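Search this journal Search Advanced
Last updated: October

4. The strip on the table: where people put it, and which switch they reach for

By the time we came to write this section we had spent so many evenings in other people's living rooms, talking about sockets, that we had begun to look for them in our own homes before sitting down. We mention this partly as a confession and partly as a warning to the reader, who may well catch the same habit. The questions taken up in this part of the study are small ones. Where does a household put a power strip once it has been brought out of the drawer? Which way does the cord end up facing? And when every socket has a switch of its own, as on the strip in Figure 4, do people use those switches or do they simply pull the plug?

Figure 4. The three-socket strip, with a blue switch for each socket, lying at a slant on a pale tabletop.

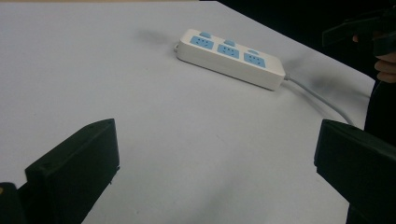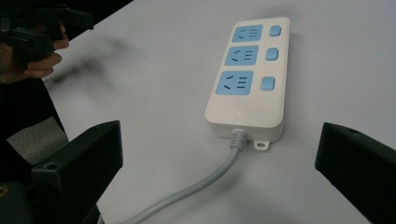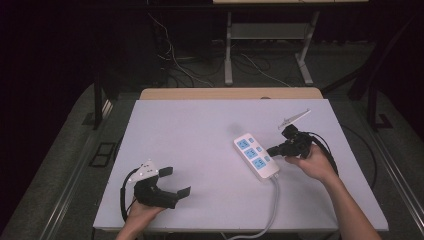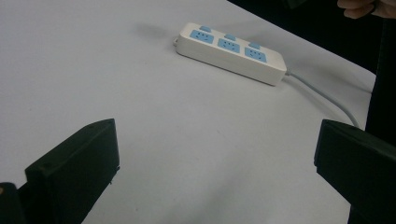

Ximena Olivares, reading an early draft of this section, objected that we had made far too much of the switches and far too little of the cord, and that in her own kitchen it is always the cord that decides where the strip will live. She wrote that a strip goes where its cord lets it go, and that people then tell themselves a story about having chosen the spot. We think she is largely right, and we have rearranged the section so that the cord comes first.

4.1 The cord

The survey went out to 700 households in and near Zosden, and between them they reported 1,229 power strips in regular use. Strips lying forgotten in boxes were left out, though several respondents very kindly told us about those as well (and one sent a drawing). We asked each household to pick the strip they handled most often and to tell us three things about it: what it was standing on, which way its cord left it, and what they would change if they could move the wall outlet.

The last question got by far the longest replies. People wrote at length, and sometimes with real feeling, about outlets placed behind sofas, outlets just too low to reach past a bookcase, and outlets that were perfectly convenient until the baby's crib arrived. The strip itself hardly came into it. It was seen as a way of bringing the outlet to the place where it ought to have been in the first place, and the cord was the price to be paid for that.

On a table, the cord usually leaves from one end of the strip, and that end tends to get turned toward the nearest table edge. This sounds too obvious to be worth writing down, but it has a consequence that came up again and again in the interviews. A strip whose cord comes out of one end doesn't like to lie square to the table. The cord has a curve in it from having been coiled, and it pushes the housing around by a little every time a plug goes in or comes out. After a few days the strip is lying at a slant and everybody has stopped straightening it. We had taken the slant for carelessness when we first saw it during the home visits. Having lived with a strip on our own work table for a while, we now think it is the position the thing settles into when it is left alone.

Where the cord has to cross the table to get to the edge, it takes up space that people want for other things. Respondents who ate at the same table where they charged their phones were the most bothered by it. A few of them had taped the cord down. Others ran it along the back, which makes the strip harder to reach, and then found that they were plugging things in by feel.

4.2 The switches

We interviewed 28 people from the survey in their own homes, on evenings that suited them, and asked each of them to show us how they turned things off at the end of the day. We did not mention switches until the person had finished.

Those with a single switch for the whole strip mostly left it alone. They explained, quite sensibly, that something on the strip always had to stay on, most often the internet router, and that a switch which turns off everything is of no use when one thing has to keep running. Those who had a separate switch for each socket used them more, though not as much as we had expected. The habit seems to depend very much on whether the person can tell, without bending down, which switch belongs to which socket. When the switch sits directly next to its own socket, that is easily seen from above. It is a good deal less easily seen from the side, or when a bulky charger is covering the socket and leaning over its neighbor.

Color came up more often than we had planned for. Several people liked having the switches in a color that stood out from a white housing, and one couple told us they had chosen theirs for that alone. Others pointed out that if the sockets and the switches are the same color, the eye reads them as pairs, and they found this pleasant and helpful. We did not set out to study color and will say no more about it, except that it deserves a proper study by somebody who knows how to run one.

The home visits also turned up a fair amount of labeling. People had used masking tape, nail polish, stickers from fruit, and in one household a row of initials in pencil. Labels were usually put beside the switch and not on it, and they wore off fastest on the switch used most. Up to 20 of the people we visited had some kind of label on at least one strip, depending on how generous one is about faded tape. We tried to be generous.

4.3 On the table or under it

In the interviews we put it to people that a strip on the floor is out of the way, and most agreed at once and then described the trouble it gives them. It gathers dust. It gets kicked. It has to be reached on hands and knees, and the older participants had firm opinions on that. A strip on the tabletop is none of these things, but it has to share the surface, and a household's patience with it seems to last only as long as the table is fairly clear. When papers, cups and mail begin to build up, the strip is the first thing to be sent back down.

Ximeng Yao suggested to us that the shelf is the natural answer, and that a strip at waist height along the back of a desk gives the best of both. We would love to agree. In the homes we visited, though, shelves at that height were already full, and people were unwilling to clear one for something they thought of as temporary, even where the temporary strip had been in place for years.

We return to the matter of temporary things in Section 5, together with the replies from the Vomia apartments, where the outlets had been moved during a renovation and the strips, to our surprise, had stayed exactly where they were.

Contact the editors | Copyright Zekier | Back to top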